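Tiltdale Community Boards > Home and Garden > Laundry and Appliances
Thread: Smell from the front loader, is it the seal or the drain?

larkspur_lane
Posted 6/29/25
Hello all, long-time reader and very occasional poster. We moved to Nondton in November and inherited a front loader with the house, and for the last few weeks there has been a smell coming off the towels that I can only describe as pond. I've run it empty on the hottest setting, I've left the door ajar overnight, I've wiped the glass, and I've cut the powder down because my sister-in-law swears I use too much (she may be right, I was brought up on a heaped scoop). It goes away for a wash or two and then back it comes. I had a go at getting a picture of the inside today, which is below, so please be kind.
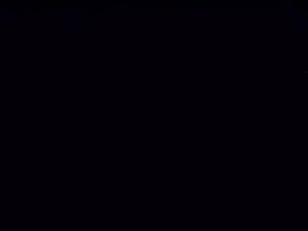 My attempt at the inside. Pretty much black, with one tiny pale speck at the far right.

What I want to know is whether I should be looking at the rubber seal or whether it's something further down that I'd need a person out for. I'd love it to be the seal.

pegbag
Lovely to see another Nondton person on here! I can't get anything from that picture, I'm afraid, it could be the inside of my handbag, but from what you describe I would put money on the seal. Pull the fold back with your fingers and run an old cloth right the way along, and be prepared for it to come out a colour you won't enjoy. Hair grips, fluff, a bit of tissue, all sorts gets in there. I do mine after the last wash of the week and then leave the door and the drawer open.

old_mangle
Disagree, sorry. Everyone goes straight for the seal and I did too, for months. With ours it was the filter at the bottom, behind the little flap. Get a shallow tray under it and a towel under the tray, and undo it slowly. I must have had a good bowlful of grey water and a sock that belonged to a child who has since left home. The smell was gone the next day and hasn't been back.

pegbag
I'm not saying don't do the filter, I'm saying do the seal first as it takes two minutes and you don't have to lie on the floor. Some of us have knees to think about.

Tremasent_Tess
Can I put in a word for the drawer? It slides right out on most of them if you press the tab at the back, and the roof of the slot it sits in is usually far worse than the drawer. An old toothbrush and some soda crystals will see to it. I was very proud of my clean machine until I put my hand up there, and I had to go and sit in the garden for a bit afterwards. Also, which way do you all load? I was taught to push everything to the back, and my neighbour lays hers in a piece at a time from the front, and we've been arguing about it over the fence since the spring.
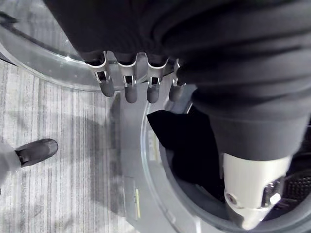
Anyway, I've come round to her way for towels, as they do seem to come out less twisted, but I still stuff the bedding in any old how and shut the door on it quickly. And check the edge of the seal before you shut it, whichever way you do it, as a pillowcase corner caught in there will give you a puddle.

old_mangle
Piece at a time! I've got a shift to get to.

calado_kitchen_sink
Agree with Tess on the drawer, and I'd add that 200 ml of white vinegar in an empty hot wash does wonders.

old_mangle
Please be careful with vinegar. The chap who mended ours said he'd rather people used a proper machine cleaner, as he thinks vinegar is hard on the rubber if you do it often. And never anywhere near bleach.

calado_kitchen_sink
Well, I've done it for years and the rubber is fine, but I take the point about bleach.

larkspur_lane
Thank you all so much, what a friendly lot you are. I've done the seal this afternoon (pegbag, you were right about the colour) and found a hair grip, most of a receipt and something I've decided was once a raisin. The filter is tomorrow's job, once I've found a tray flat enough to go under the flap. Does anyone know if the cap goes anticlockwise to undo? Ours is very stiff and I don't want to snap it.

old_mangle
Anticlockwise, yes. Switch it off at the wall first, and have a second towel ready.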